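Filed under: List archive > Growing > Sweetcorn
Posted Saturday by Simone Marinho

Re: Spacing for sweetcorn on the Alby plots

> I've got a packet of Senutus and was going to put it in one long
> row down the fence side. Does it matter? The packet says 13 inches
> apart but nothing about the layout. Also is January too early?

Yes, it matters. Corn is pollinated by wind, so a single row gives you cobs with gaps in them. Plant it in a block, at least four plants each way. 13 inches is fine on our soil, though I go a bit wider at the Brunton end where it dries out.

January is far too early, even on a windowsill. I start mine in deep pots in late April – they hate having their roots disturbed – and plant out once the frosts are done.
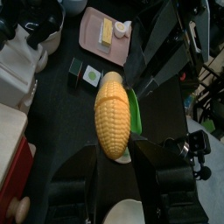
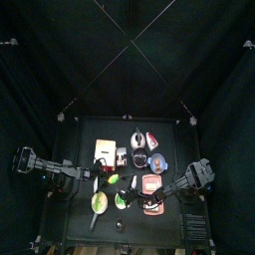
Toy corn cob, close up (first picture); toy kitchen pieces on the black table (second).

Don't grow Senutus next to a supersweet variety. They cross and both come out starchy. Plot 242 had that trouble with Drosetti two summers ago and most of it went on the compost.

Test for ripeness when the tassels go brown. Push a thumbnail into a kernel: milky juice means pick it, clear means wait a few days.

I have spare pots if you want them, the tall sort. They're in the shed behind the water tank.

Simone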